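Setting up a cloth folding task for your club robot

Our club spent most of October on the towel task, and I promised the newer teams I'd write down how we get the table ready before anyone touches the code. The arm is the fun part, I know! But most of our bad runs came from a sloppy table, so please read this first.

You'll need a plain, light tabletop, a tray with a raised rim, one small knitted cloth and a couple of tiny stickers in a color your camera can pick out. Ours are teal green.

Start with the camera. Clamp it down, tighten everything twice, and then leave it alone for the whole session. We lost an entire afternoon because somebody (me) bumped the mount at lunch and every saved position was off by a finger's width.

Next, clear the table. Pens, cables, phones, snacks, all of it goes on the shelf. Our vision script, which Anahera Hinds wrote and named Tipoki after I forget what, is pretty good at finding cloth, but it once spent 46 tries chasing a granola wrapper.

Now put down your stickers. Space them well apart on the open part of the table and press the edges flat so the cloth doesn't snag. Measure between them with a real ruler and type that number into the settings file. Do it again if you ever peel one up, even if you're sure it went back in the same spot.

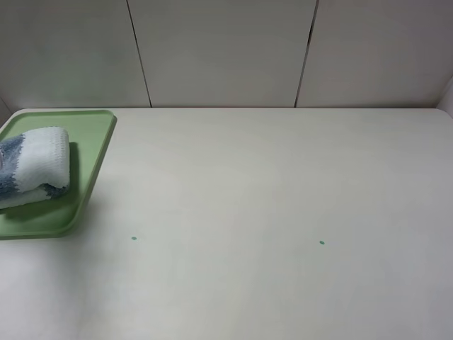
The tray goes off to one side, with its long side running toward the wall. Fold the cloth into a thick bundle and set it on the tray. Don't fuss over making it neat – a knitted cloth never folds the same way twice, and you want the robot to cope with that.

Check your lights before you run anything. Soft, even light is what you're after. If you see a hard shadow beside the tray, bounce a lamp off the ceiling or pull the blinds.

Then save a picture of the starting layout and name it with your team and the run number. We have 569 of these from the Mornik build alone, and I've been grateful for them more than once when two teams couldn't agree on where the tray was supposed to go.

Do seven slow practice runs with the speed turned way down and one hand near the stop button. If the arm misses the cloth on more than two of them, stop and redo the sticker measurement before you change any code. Once that's sorted, bump the speed up a little at a time and write down each setting in the team notebook.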